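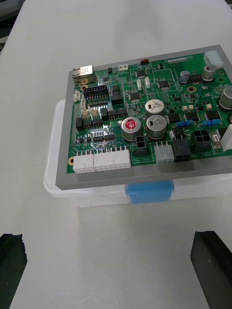

Board swap shelf moves to Room 205

The electronics swap shelf at the Wanddale Community Workshop has moved from the hallway into Room 205, next to the soldering benches. It is open whenever the building is open, and on Thursday evenings Leena Koivisto will be there to help people sort out what they have brought in.

The shelf takes circuit boards, power supplies, cables, connectors and small parts that still have some use in them. Members have been pulling Ethernet jacks, pin headers and capacitors off old boards for repairs, and boards with those parts still on them go quickly. If a board came to you in a frame or tray, please leave it in. The raised edge keeps fingers off the parts and lets you set the whole thing down on top of a storage box without scratching the underside.

Small parts go in the frosted plastic boxes with latch lids. Please close the latches. Two boxes went over during the move, and Gitau Shemweta spent most of a Saturday morning picking screws and standoffs out of the floor mat.

A few rules carry over from the old shelf:

Write on a paper tag what the item came out of and whether it worked the last time it was powered. "Don't know" is a fine answer. Tie the tag to a mounting hole or tape it to the bag. No tape on the board itself.

No loose lithium batteries. Take them to the drop-off at the Partanen Street recycling center.

Large electrolytic capacitors should be discharged before anything goes on the shelf. Ask at the bench if you are not sure how.

Take up to 8 items a visit. If you need more for a class or a group project, talk to Leena first.

Anything that has sat on the shelf for two months gets a red dot, and red-dot items go to recycling at the end of the following month. The first round of dots goes on in April.

We are short of anti-static bags in the medium size, and of small white wire-to-board connectors with leads attached – people keep needing them for repairs and there are never enough. If you have a drawer of either at home, bring them by.

Room 404 is still the place for monitors, printers and anything too heavy to carry in one hand. Please don't leave those in 205, even for an afternoon.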